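Trotley Review: A Month With a Soap Opera Catch-Up App

I've watched daytime soaps since I was home sick in third grade, and I fall behind constantly. Work, dentist, a nephew's recital, and suddenly somebody is married to their ex's brother and I have no clue how we got there. So when my friend Ghada Haddadin told me she'd been using an app called Trotley to keep up, I signed up that same night (in my pajamas, with chips).

What it does

You pick your shows, you tell it the last episode you saw, and it writes up everything you missed, sorted by couple or by family. You can set spoilers to none, mild or "tell me everything." I am a tell me everything person, always have been! My sister is not, and she borrowed my login for a week on the strictest setting. She got one surprise ruined, a hospital wedding, and she's still a little sore at me over it.

The recaps

They're good. Somebody over there clearly watches these shows and likes them, and the write-ups have some snark without being mean. I was 20 episodes behind on my main one and read the whole thing over breakfast. The short version of each episode tops out at 200 words, and the long one goes to 700, with actual bits of dialogue. I went back and forth, but for a big courtroom week you want the long one.

New recaps are supposed to go up by 8 in the evening. Mine were mostly on time, except for a stretch in March when they came the next morning and I had to stay out of the group chat.

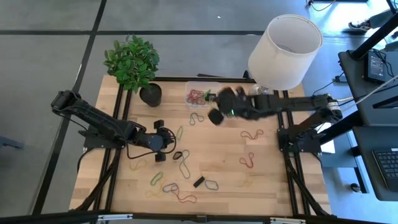
The family trees

Okay, this is the part I love. Tap any character and you get parents, half siblings, marriages, annulments, people who came back from the dead. It even keeps recasts straight, so you can see who played the part before. My one gripe is that the trees are hard to read on a phone. The big families run way off to the side and you're pinching and dragging forever. On my tablet it was fine.

The comments

Skip them, or at least skip them before you've read the recap. The spoiler setting doesn't touch the comment section at all, and people in there will post next week's kidnapping in all caps.

Would I keep it?

Yep, I already paid for another month. I'd like a bigger font and a way to mute one storyline (the amnesia one, please, I'm begging). If you only follow one show and never miss a day, you don't need it. Ghada and I follow four between us, and we've both got it open most nights.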